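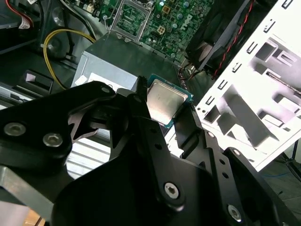

Talix: wrist-camera episodes for desktop computer assembly and repair

Talix is a set of 665 robot episodes recorded inside open desktop computers, along with the training code for a method we call contact-first relabelling. If you work on fine manipulation in cramped, cluttered spaces, we think you'll have fun with it. A computer case is a wonderful place to test a robot: cables droop in front of everything, the metal is shiny, and the part you care about is often hidden behind your own fingers.

Maintained by Sieglinde Ackermann and Malte Brandes. Bug reports go to the issue tracker, please, as email gets lost.

What's in it

665 episodes, of which 88 are held out for testing
9 tasks
3 operators
Wrist camera video, joint positions, gripper opening, and a language instruction for each episode
Contact marks, added by hand after recording (see below)

Each task has a short name and a longer instruction. The short names are cpu_pick, cpu_place, lever_open, lever_close, ram_pull, ram_seat, latch_open, header_unplug and cable_aside. Instructions were written by whoever was driving, so the wording wanders a bit. We left it that way. "Move the yellow cable over" and "get that cable out of the road" are both in there and both mean cable_aside.

Why contact-first

Our first policies were good at getting close and bad at the last little bit. They would glide down toward a processor, stop just short, and hover. Annelore Thiele spotted the reason while scrubbing through the training data: most of every episode is travel, so the loss was mostly about travel too. The moment the finger met the part was a tiny slice of the whole.

So we turned the labelling around. For each episode, an annotator marks the first touch between finger and part, and every action is then rewritten as an offset from the gripper's pose at that touch. The policy learns where contact will happen first and how to get there second. It's a small change (the relabelling script is shorter than this README!) and it made hovering much rarer in our bench runs.

We expected cpu_place to gain the most. It didn't. The big winner was lever_open, where the target is a thin bit of metal beside the socket and a small error in height means the finger slides right past it. Cable_aside barely moved, probably because a cable gives way when touched and the first contact says little about where it will end up.
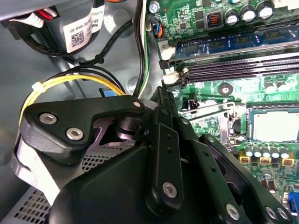
Flasik, July

Notes on the current version

Anselmo Barrios has redone the contact marks for ram_seat and latch_open. The old ones mixed up touching the module with touching the latch, which matters a lot when the two sit side by side. If you trained on the earlier marks, please pull the new ones. The video itself hasn't changed, so there's no need to download it again.

The memory tasks now carry a slot field as well. It records which slot the operator was aiming for, so you can filter by target without watching every clip. Where the operator switched slots partway through, the field says mixed and the episode stays in the training split.

We also fixed the colour order in the Mirach loader. Red and blue were swapped, and Caradog Kneath found it after wondering why his policy had such odd feelings about wiring.

Known limits

The gripper blocks a good part of the view. In many clips the black linkages take up most of the lower half, and a part can vanish behind a finger right when it counts.

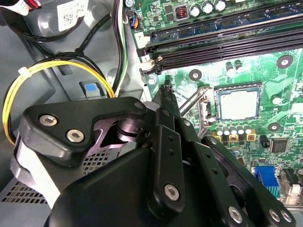 Cropping the lower part away hurt in our tests, so we advise against it. The position of the finger relative to the board seems to be a cue the policy leans on heavily, and losing it cost more than the clutter did.

Socket states vary across episodes, and the instruction doesn't always spell out which one you'll get. Check the socket field before you build a split around it. Lighting was not controlled either. Reflections off bare metal can be strong, and we'd love to hear from anyone who has a good augmentation for that.

There is no force sensing. Whether a module is fully seated was judged by the operator and saved as a yes or no, so treat that label with some care.

Getting started

Install the loader, point it at the folder you downloaded, and run the Wiegand demo script. It plays back one episode from each task with the contact mark drawn on top. Start with lever_open, as it shows the idea best. Training configs live in the configs folder, and the one named contact_base is the one we use ourselves.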